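Moving the wrist camera code off the main loop

March 9, 2018

I spent the last two weeks taking apart the part of Rovel that reads the wrist camera. Rovel is the control program I've been writing for the arm since August. It started as one file with one loop, and it had grown to nearly 3,000 lines without ever becoming more than one loop. I'm writing down what I changed, mostly so I can find it later.

Why it had to change

The old loop did four things in order. It read the joint positions, grabbed a camera image, looked for the target in that image, and sent the next joint command. When I first wrote it, the target detection was a color threshold and took hardly any time. Then I replaced the threshold with a proper segmentation step, and the detection got slow. Everything behind it in the loop got slow too.

The arm controller wants a new command at 100 Hz. It will put up with a late one by holding the last position, and then it catches up when the next one arrives. You can hear this as a tick in the shoulder joint. I ignored the tick for longer than I should have. It got worse when I turned on the floor model, and at that point the arm would reach toward something, stop, and jerk forward again.

I first tried making the detection faster. I cut the image size in half and skipped every other image. The tick got quieter and the detection got worse, and I was back to tuning two things against each other.

Splitting it up

The new version has two processes. One talks to the arm and does nothing else. The other reads the camera, runs the perception code, and writes its result into a small block of shared memory. The arm process looks at that block every cycle and uses whatever is there.

The result carries the time the image was taken, and the arm process checks its age. If it's older than 400 ms, the arm slows down along its current path and stops. I had nothing like this before. In the old loop a stale image couldn't happen, so I never thought about what the arm should do with one.

The time stamp gave me more trouble than the shared memory did. I was stamping the image when my code received it, and the driver had already been sitting on it for a while. With the arm still, this makes no difference. With the arm moving, the target ends up placed where it would be if the camera had been a bit farther along the path. My target positions were smeared in the direction of travel, and I had been blaming the calibration for it. I now take the stamp from the driver and look up the joint positions for that moment in a short history buffer.

I had recalibrated the camera three times before I worked that out. The first calibration was fine. I put it back.

Masking the fingers

The fingers are always in the camera's view, so the perception code has to know which pixels belong to the gripper. I used to paint over a fixed region by hand. That works for one gripper opening and fails for the rest. Now the mask is computed from the finger geometry and the current opening, then grown by a few pixels.

The growing matters more than I expected. The edges of the fingers pick up color from whatever is near them, and a thin band of the wrong color along a finger is enough to start a false segment. The surfaces are matte dark gray, but there can still be a faint red reflection low on the inside of the right one.
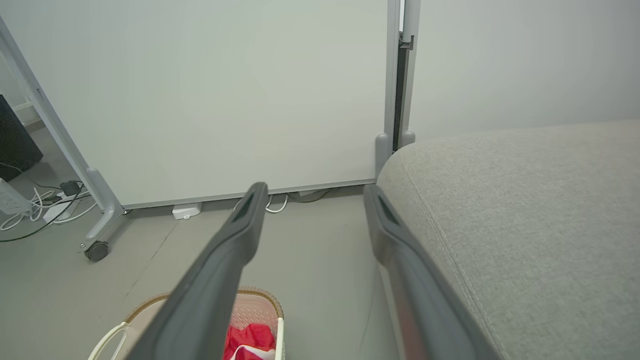
The floor model

I also rewrote the floor model while I was in there. It fits a plane to the floor and treats anything sticking up from the plane as an object. Big things like the couch and the whiteboard frame are easy. Cables are the hard case. A white cable on a light gray floor has almost no contrast, and it's so low that the height test misses it most of the time.

Ankica Bošković read an earlier post of mine and wrote to suggest a separate pass for thin shapes, run before the plane fit. Her version looks for long connected edges with a nearly constant width. I copied the idea and it finds loops and tangles well. It also finds floor seams. A seam is straight and a loose cable usually isn't, so I throw out anything that fits a straight line too well. This will also throw out a cable that someone has pulled straight, and I haven't fixed that yet.

Cables go into the planner as keep-out areas. The gripper can pass over them at a set height and can't close near them.

Logging and playback

Each run now writes a log with the images, the joint history and the perception results. I wrote a playback tool for these and called it Prurnlow, which was the name of the folder it was in. It feeds a recorded run through the perception process at the original speed, so I can change the mask or the cable pass and compare the results without moving the arm.

I have 24 recorded runs so far. I go through all of them before I merge anything. Two still fail, both on the cable pass and both with a dark cable in the shadow under the whiteboard.

What's left

The arm process still reads its settings from the same file as everything else, and a typo in the camera section can keep it from starting. I want to split that file next. After that I'll look at the straight cable problem, probably by checking whether the line has a height at all, even a small one, averaged along its whole length.

The tick in the shoulder is gone.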